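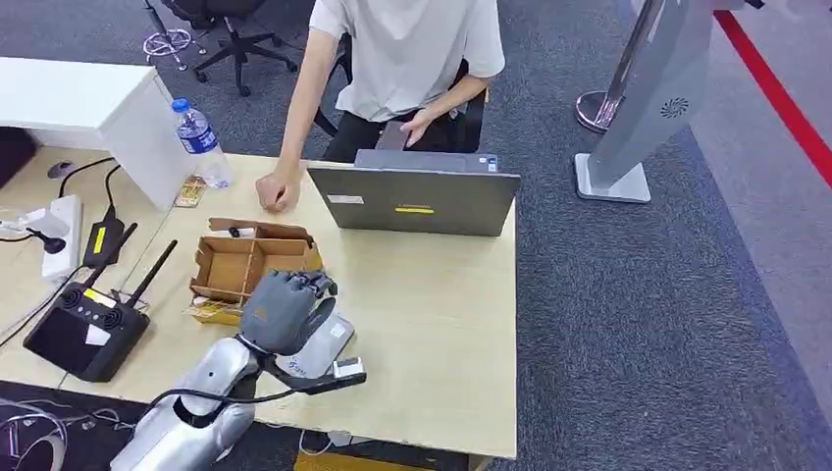

Dreltcombe Desks: read me first

Hello, and thank you for downloading this! Dreltcombe Desks is a collection of 352 short written records of working desks and the things people keep on them, gathered by Issa Hamdan and Issa Hakim. We both like looking at desks far more than is probably normal, and after years of swapping notes on where a stapler ought to live, we decided to write it all down properly.

What you get

There are 2 plain text files. The first, desks, has one record per desk: the surface, the seat, and what stands near it. The second, items, has one line per thing on the desk, with a short name, a color where we could tell, and a zone.

We use 8 zones. Front and back are counted from the seat, so "back left" means the far corner on the sitter's left hand. (We went back and forth on this for most of a winter, and Issa Hakim still thinks we chose wrong.) Things lying on top of other things get the zone of whatever is underneath them.

How we name things

Everyday words, always. A water bottle is a water bottle, a power strip is a power strip, and a cardboard box with dividers is an "organizer box" whether it was bought for the job or came with something else in it. Stickers and labels go in the notes column and don't get a line of their own. Phones, pens and markers are listed even when someone has one in hand, with the zone given as "held."

If we weren't sure what a thing was, we wrote "handheld device," "small box," "packet" or "card" and left it there. Please don't tidy these up into something more exact!

Where the desks are

The records come from shared offices and workrooms in Idton and Brullesine. 112 of them are from Brullesine, where the rooms are smaller and the cables seem to multiply. Home desks are left out for now, though Issa Hamdan has a drawer full of notes on them.

Known gaps

Drawers were never opened. Chairs are described loosely in the early records, often with just a color. Cables are patchy too, and adapters were sometimes lumped in with the power strip they sat beside.

Changes

07/01/2026: merged the two spellings of "organizer," fixed the swapped left and right zones in the Masri building records, and added the "held" zone to the notes.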